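Handout 7: Standard Parts, or Why Your Bolt Fits

Introduction to Industrial History, Grellbridge campus

Read this before the lecture. If you read it after the lecture it will still be here, but so will the quiz.

Last week we left the workshops at the point where everybody was making excellent screws and none of them fit anybody else's nuts. A screw was made to go with one particular hole. If you took a machine apart for cleaning, you laid the screws out in order, often in labeled trays, and you prayed that the apprentice didn't sneeze. Lose one and you were ordering a replacement by hand, from a person, at that person's price.

The usual textbook story is that interchangeable parts arrived, everyone saw the sense in it, and progress marched on. Be suspicious of this. For a long time making parts to a common size cost more than making them badly and filing them down. Filing was cheap. Fitters were skilled, plentiful, and fond of being needed. The early money for uniform parts came largely from armies, who had reasons of their own for wanting to repair things in a muddy field without a fitter present.

Three terms to keep apart, as the quiz will try to mix them up for you:

Interchangeable: any copy of this part will work in place of any other copy.
Standard: several makers have agreed on the size, or one maker got so big that the others gave up.
Modular: the thing is built so that pieces can be moved, swapped or added without redoing the rest.

You can have the first without the second. Plenty of firms made parts that were perfectly interchangeable with their own parts and nothing else on earth. If you have ever owned two phone chargers, you know the business model.

Screw threads are the classic case. Britain got a widely used national thread in the 1800s, with a 55-degree angle. The United States settled on 60 degrees, for reasons that were argued at length and that I will spare you until Thursday's section. Both systems worked well. They did not work with each other, and this went unnoticed by the people in charge until two world wars required the two countries to fix the same engines. A unified inch thread was agreed on in 1948. The metric world watched politely.

The regular grid is a later and quieter descendant of the same idea. Once the thread is settled, you can settle the spacing too, and then a bare plate becomes a kind of promise: whatever you bolt down today can be bolted down somewhere else tomorrow. Laboratories took to this with real affection. So did the makers of children's construction sets, who got there earlier and charged less.
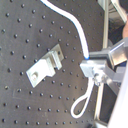
Fig. 2. Bracket screwed to an optical breadboard. The holes are threaded and set in a regular grid.

Notice who gives up what in an arrangement like this. The bracket maker loses the freedom to put a hole wherever he likes. The buyer loses the freedom to want something in between two holes, and will then discover slots, adapter plates and bad language. Standards always work this way. Somebody's perfectly good idea is a quarter inch off and has to move.

For discussion in section, pick one:

The Trullov case (reader, item 14). A pump maker keeps its own thread until the very end, and its customers defend it. Were they wrong? Try to answer without using the word "progress."

The Acuña ledger (reader, item 2474 in the scanned set -- yes, the numbering is dreadful, the archive did it). Look at what the shop spends on files before and after it buys gauges. Bring a guess about who lost their job.

Written work: two pages on one object you own that refuses to fit something it obviously ought to fit. Find out whose standard it follows, if any. "It's just cheap" is a starting point and will be graded as one. Due 5/14/26, on paper, stapled with a staple of any size you like -- provided it fits the stapler.

Optional reading: the chapter on shipping containers in the Plisora reader. It's long, it's mostly about corner fittings, and I have never managed to make anyone else enjoy it.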